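Filed under: Workshop & Kitchen > Big Purchases

I've spent most of June pricing a robot for household jobs, and my notes are now longer than my shopping list. Somebody asked me to type them up, so I'm doing it in the order I wish I'd had them.

Start with reach, before price. Take a tape measure and write down how far the gripper has to go for each job on your list, and then how wide it has to open. I nearly put a deposit on a Sosberg because it was on sale, and then I measured my own shelves and found I'd need another 4 inches! 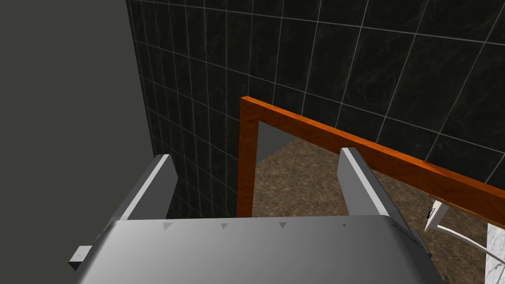

Get the cost of spare fingers in writing too. They wear, they get nicked on tile and hard edges, and the price is all over the place. Rellolell wanted 270 dollars for a pair, plus shipping (I asked twice, I thought I'd misheard). Fallahi throws in a spare set with the arm, so their higher sticker price didn't look so bad once I'd added everything up.

Low work is the next thing to ask about. Getting under a ledge or a slab is a different job from reaching across the top of one, and plenty of arms that look great on a sales page run out of wrist when they have to point up.

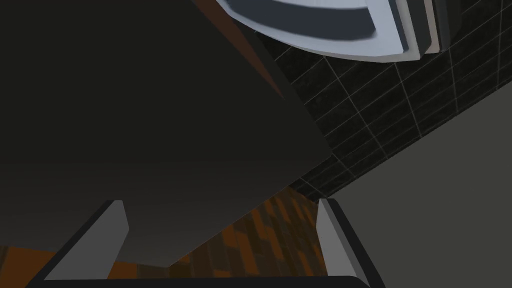
2 min read

Now the room itself. Walk through it with a notebook and mark every corner, rail and post the arm would have to work near. I ended up with 11 spots on my list, and it changed which model I wanted. A wide gripper body is fine out in the open, but it needs elbow room beside a wall, and the spec sheets tend to give you finger width and leave out the rest – ask for the width of the whole hand.
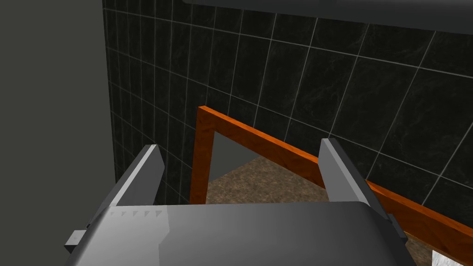

Save some of the budget for setup. I put aside a fifth of mine and I'd go higher next time. Cables, a decent mat, a visit from the installer if you don't fancy doing it yourself, it all adds up before the thing has lifted a single cup.

And think hard about one arm or two. One is plenty for picking up and putting away. Doors are where I changed my mind, especially if you want one arm on the door and the other free for whatever's on the shelves.

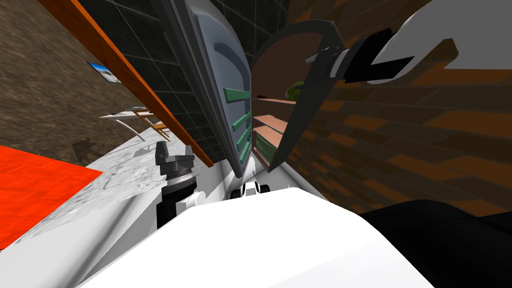 Drarker will sell you the second arm later at the same price, and I like that a lot. Ask whether the base you're buying now can take it, and get the answer by email. I'm still waiting on mine.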